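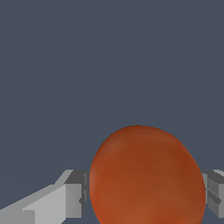

About us

Greser is a small company that stores and sells seed potatoes, sweet potato slips, onions and garlic for planting. We work from a shed and two cool rooms at Rendthorpe, and we send to home gardeners, school gardens and small market farms. We do not sell vegetables for the kitchen, although we receive this question every week.

How the company began

The founder is Malcolm Catterall, who grew potatoes for the factory at Cemton until the factory changed its contracts and wanted only one variety. He had at that time eleven varieties in his own garden, kept from neighbours and from his aunt. He began to sell the small tubers in paper bags at the Hulme market, first to other growers and then to anybody who stopped at the table. In the first season he sold 100 bags and came home with an order book for more.

I joined him two years later to do the accounts, and after one winter I was doing also the grading, the labels and the letters to customers. English is my third language, and Malcolm says my letters are more polite than his, so the writing has stayed with me. This page is written by me too.

The name Greser comes from the old road beside the first field. People pronounce it in different ways and we answer to all of them.

What we do during the year

The crop is lifted when the tops have died back and the skins are firm. After this the tubers rest in the dark for two weeks, with air moving between the crates, so that small cuts can heal. Then we grade by hand. A seed potato should be of the size of a hen's egg or a little larger. The big ones can be cut, but many beginners cut them too small and plant them too early in cold soil, and they rot. For this reason we prefer to send whole tubers.

From the grading table the crates go to the cool rooms. The first room is kept at four degrees for the potatoes. The second room is drier and is used for onions and garlic. Sweet potatoes cannot stay in either one, they suffer from cold, so they have a corner of the office behind a curtain, where it is warm all winter. In spring we put them in trays of damp sand, and the slips are cut when they are as long as a hand.

Last season we packed 2,492 orders. The most popular potato was a yellow one for salads, and the most asked question was if it is possible to grow potatoes in a bag on a balcony. It is possible. Choose an early variety, use a bag of at least 40 litres, and water it more often than you think necessary.

Our varieties

We keep a collection of more than 100 varieties, but we do not offer all of them each year. Some make only a few kilos, and these are planted again so we don't lose them. The list for sale normally opens in June and the rare ones are finished quickly. If you missed one, write to us and we will put your name in the book for the next season. The book is a real book, with a green cover, and it is kept beside the telephone.

We are often asked which variety is the best. I can only say what we eat ourselves. Malcolm likes a floury potato, boiled until it almost falls apart, with butter and a lot of pepper. I like the firm ones, cold, with dill and sour cream, as my mother made them.

Health of the seed

All our seed potatoes are grown on ground which has rested from potatoes for five years. During summer we walk the rows and remove any plant with curled or spotted leaves, together with its tubers and the soil that holds to them. Samples go to a laboratory before the harvest. If a lot does not pass, we don't sell it, and the customers who have ordered it receive their money back or another variety, as they choose.

Please do not be worried if your tubers arrive with short sprouts or a little dry earth. We don't wash them, because washed tubers keep badly. Open the box on the day it comes and lay them in an egg carton in a light, cool place.

School gardens

Each year we set aside crates for schools. A school pays only the postage and gets enough for one bed, with a planting sheet in big letters for the children. Until now 807 parcels have gone to schools. Some classes send us drawings, and the wall beside the packing bench is nearly covered. To ask for a crate, a teacher should write to us before the end of winter and tell us the size of the bed and how many hours of sun it has.

Visiting and contact

The shed is open to visitors on market mornings during the selling season. Please ring before you come, as the gate is kept shut and we don't always hear the bell when the grading machine is running. Parking is on the grass at the left side. Dogs are welcome on a lead, but they can't go in the cool rooms.

If you write to us, I answer usually in three days, and in the planting season in one week.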